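How to read a stint chart from a timing sheet

These steps turn a raw lap export into a stint chart you can use to compare tire wear between two cars. The example uses the May test at Kotulside, cars 2 and 100, exported from Sondora as a CSV file. Any timing service that gives lap number, lap time and pit flag will work.

Before you start

You need the CSV file, a spreadsheet program and the pit log. The sample export has 2818 rows. After step 2 it should have 2394.

1. Sort the rows by car number, then by lap number. Do not sort by time of day. A car that is a lap down will appear out of sequence if you do.

2. Remove every lap with a pit flag, the lap that follows it, and all laps run under yellow. Keep the removed rows on a second sheet. You will need them for the pit log check.

3. Add a column named Stint. Start at 1 for each car and raise the value by one at each pit stop. A drive-through penalty does not start a new stint.

4. Add a column named StintLap and number the laps within each stint. Leave gaps where yellow laps were removed. Closing the gaps makes the tires look younger than they are.

5. Correct for fuel. Multiply the fuel burned per lap by the time cost per gallon and add the running total back to each lap time. Use the team's figure for the track if you have it.

6. Plot corrected lap time against StintLap, one line per stint.

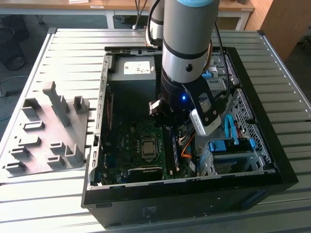

7. Fit a straight line to each stint and write down the slope. A steeper slope means faster wear. Ignore stints shorter than eight laps.

Checking the result

Compare stint starts with the pit log. If a stint begins one lap early, the export is flagging the in-lap at the pit entry line. Shift the Stint column down one row for that car only.

Files converted with Aidoo drop the pit flag on the final lap. Enter it by hand.

Traffic will still show up as single slow laps. Mark them, but leave them in the sheet and out of the fit.

Page maintained by Ningsih Goh. Next: Comparing sector times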